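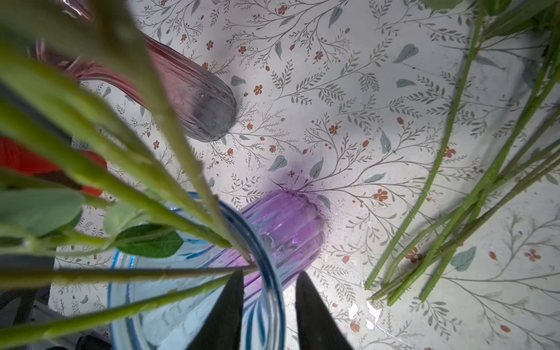 Harcombe Makers' Market, stallholder questions. Same ones keep landing in the inbox so they're all going on one page. Please read before emailing, replies are slow the week before. Next market is Sat 25 April, Harcombe Corn Hall, doors to the public at 10. Bare trestles look sad under hall lights so everybody needs a cloth, plain or patterned, a white one with little sprigs and rust-orange flowers is fine, so is anything else clean that hangs low enough at the front to hide your boxes. No plastic sheeting.

BOOKING AND MONEY

How much is a table?

£20 for a single, paid when we confirm. Doubles are twice that, no discount, sorry. Half tables only for under-18s, and an adult has to be on the stall with them all day.

How many stalls are there?

71 in total, main hall plus the balcony. The balcony goes last. It's quieter up there but some people ask for it every time and do very well out of it. There is a lift, small, slow, takes one trolley.

Can I pick my spot?

You can ask. Put it in the notes box on the form. We try. Things we can usually manage: near a socket, near the door for mobility reasons, next to a friend. Things we can't: "the same place as last time", "not next to candles", "somewhere with good energy".

When do I hear back?

Ten days or so after the form closes. If you've not had anything check your junk folder, then email. Please don't message the Facebook page, it isn't looked at much.

Can I get a refund?

Full refund up to two weeks before. After that only if we can fill the table from the waiting list. We usually can. If we cancel you get everything back, obviously.

Do you take a cut of sales?

No.

WHAT YOU CAN SELL

Does it have to be handmade?

Yes, by you. Or by you and whoever you share the stall with. Bought-in stock gets asked to pack up and you lose the fee. It has happened, it was horrible for everyone, please don't make us do it again.

What about things made from bought parts?

Depends. Beads on a string you've designed, yes. A mug with your own artwork printed by a firm, yes, if it says so on the label. A mug with somebody else's artwork, no. Arrangements and wreaths made up from shop-bought artificial stems are allowed if the arranging is your work. Loose stems by themselves are not, and price the finished peice as one thing.
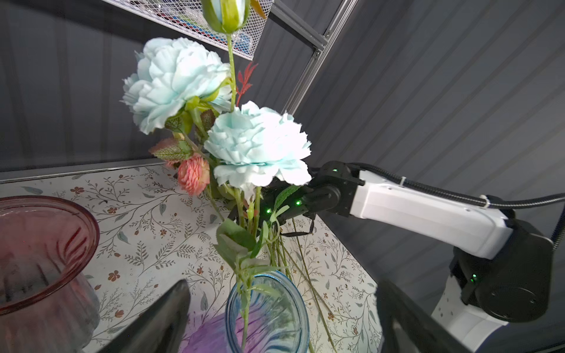 Pale blue artificial blooms with a touch of coral.

Fresh flowers?

Also fine. Bring your own buckets, and something underneath them. The hall floor is old wood and marks if water sits on it.

Food?

Jam, chutney, fudge, cakes, bread all welcome. You need to be registered with your council as a food business and we need a copy of the paperwork with your form, not on the day. Allergens on every label. No hot food inside. The café in the foyer does teas and bacon rolls and has first call on anything you'd eat with a napkin.

Alcohol?

Sealed bottles only and only if you've sorted your own licence. No tastings this time. Possibly in May, we're looking into it.

Candles and wax melts?

Yes but capped at six stalls, and it fills up within a day of the form opening. Nothing lit. Proper safety labels on everything.

Soap and skincare?

Need to see your safety assessments. Same as food, send with the form.

SETTING UP

What time can I get in?

7.30 for the main hall, 7.45 for the balcony. Ready by 9.40 please. Last time there were still people hammering at five past ten. No hammering.

What do you provide?

One trestle table, six foot by two and a bit. Two chairs. That's it. Not cloths, lights, extension leads, carrier bags, change, sticky tape or a trolley. There IS one hall trolley but the queue for it is long.

How do I make a small table look good?

Height, mostly. A flat table gets walked past. Crates on their sides, a stack of books under the cloth, a little shelf, whatever you've got at home. Something tall at one back corner pulls the eye in from across the room.
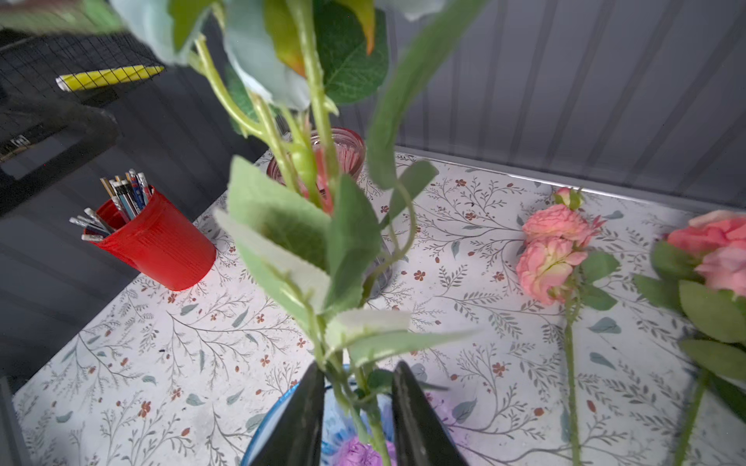

Don't put the tall thing at the front though, people won't reach round it. And leave a clear patch somewhere for wrapping and taking money, everyone forgets this. Prices on everything, big enough to read without glasses. A lot of our visitors will put a thing down sooner than ask what it costs.

Can I use the wall behind me?

Only if there's a picture rail, which is the north side. Hooks not nails. No blu-tack, it takes the paint off.

Can I bring a gazebo?

It's indoors.

Clothes rails?

One, on your own pitch, not in the aisle. Aisles have to stay wide enough for a wheelchair and a pushchair to pass. We do walk round and check. Backdrops and banners same rule, must be freestanding and stay behind your table.

Is there electricity?

On some pitches. Tick the box. Leads and plugs need a current test sticker, no sticker no plugging in. Battery lights are honestly easier and you can be anywhere in the room.

Is it warm?

No. Layers.

Any tips for breakables?

Keep glass and pottery well in from the front edge. Heavy bases. Tall pieces get a bit of museum putty underneath, and check your trestle is locked before you put a thing on it, the legs have a catch on the inside that's easy to miss. A folded blanket under the cloth stops the rattling when somebody leans. They will lean.

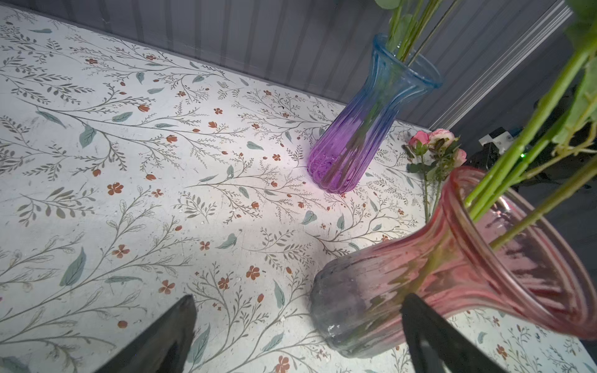 PARKING AND GETTING HERE

Where do I unload?

Mulex Lane, the yard at the back. Twenty minute limit, then move. One way in, one way out, please don't reverse up it. Vans over two metres high won't fit under the arch so use the front steps and bring a helper.

Where do I leave the car?

Zollach Street car park, all day ticket, five minutes on foot. Cheaper if you use the app. Free spaces along the river but they've gone by eight. Not the doctors' surgery. They have complained and they were right.

Is there a bus?

The 91 stops outside the hall. First one in on a Saturday gets here just after 8, so tight but doable if you're travelling light.

Blue badge?

Three bays in the yard. Tell us on the form and we'll put your name on one.

ON THE DAY

What about card payments?

Bring your own reader. Hall wifi is there, password on the board by the kitchen, it drops out when the room's full. Phone signal is better up on the balcony. Bring a cash float as well, the nearest cash machine is at the garage.

Who watches my stall when I need the loo?

Your neighbour. Say hello early. If you're stuck, find someone in a green lanyard.

Can I bring my dog?

Assistance dogs yes, others no, same for visitors. Hall's rule.

Can I bring my children?

Yes. They need to stay with you. The stage is not a play area, however much it looks like one.

Is there music?

A bit, at lunchtime, on the stage. If you hate it ask for the foyer end.

Can I leave early if I sell out?

Put a "sold out, back next time" sign up and stay put please. Packing down early makes the whole place look finished. We close at 4 and cars can come into the yard from quarter past.

What do I take home?

Everything. All your rubbish, cardboard especially. Fold your table and lean it where you found it.

INSURANCE AND BORING BITS

Do I need insurance?

Public liability, yes, everyone, even if you only sell cards. Upload the certificate. Check the date hasn't run out, lots have.

Can I share a stall?

Two makers max per single table. Both names on the form, both insured. The fee is the same.

Can I send somebody else to run it?

For part of the day, fine. You need to be there for most of it. Visitors like to talk to the person who made the thing.

Will you promote my stall?

We post every maker once in the run-up. Send two decent photos, landscape, no text or logos over the top, with your form. Late photos don't get used. Posters can be collected from Cui Framing on the high street from the begining of the month, take as many as you'll put up.

I missed the deadline, is there a waiting list?

Yes, same form, stays open. We ring people as late as the Friday night so only go on it if you could drop everything.

When's the form for May open?

The Monday after this one. Existing stallholders don't get first go, it's a fresh list every time.

Still stuck?

Email, with your stall name in the subject line.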